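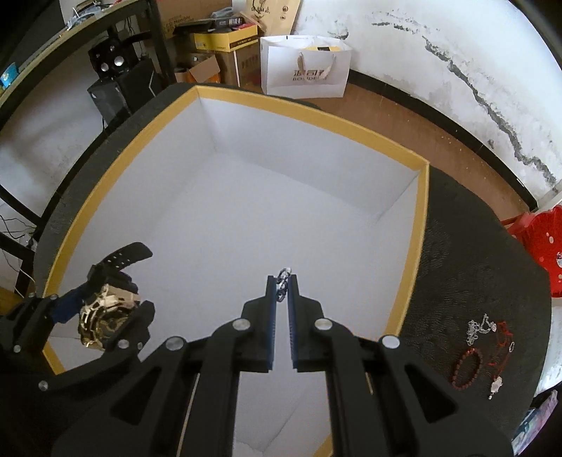
Workshops > Irnent Users > Talks > Speaker notes

Print this page | E-mail this page

Looking after a pair of hand-held grippers
Speaker: Naledi Maluleke

Start with the claim. The Falatden leaflet says the grippers are "maintenance free." Pause there. Ask who has a pair at home that still closes straight.

My own position: I don't believe in maintenance-free anything with pivots in it. Four pins across the linkage, and every one of them can wear. Ours have.

Pads. Dark blue, ribbed, one on the inside of each finger. We were told to change them every 120 hours of use. I asked where that number came from and never got an answer. Look at the ribs instead. When the edges round over, a thin chain starts to slide and you get people squeezing harder, and then you have a pin problem as well.

Jewelry is a mean test for a pad and I recommend it. A fine chain bunches up between the tips. A watch is the other extreme, all the bulk in the case and a strap sticking out to one side. If the left and right tools both cope, leave them alone.

Finger gap. Fingers should stand close to parallel with the chain between them. Check by eye first, feeler gauge second. Tshepo Mokoena swears by the gauge only. I have seen him pass a bent finger with it. (He will be in the room. Say it anyway.)

Screws. Small, silver, easy to lose in dark cloth. Do the work inside a pale box with a rim. I was rude about this idea when Charmaine Venter suggested it and I now do it every time.

Thread locker: 2 brands tried, no difference I could see. Skip if short of time.

Oil: no. It gets to the pads. Whitlock sells a dry lubricant for the pins, and I'd want to see more than 10 pairs on it before I spent the money. We have 17 pairs and none are going to be the trial.

Log sheet. One line per tool, left and right kept separate. They don't wear the same, whatever Prirnthorpe's manual says about swapping them monthly.

Questions. Expect one about calibration after a pad change. Yes, redo it. Anel Khumalo has the sheet.

Last updated: May 25, 2023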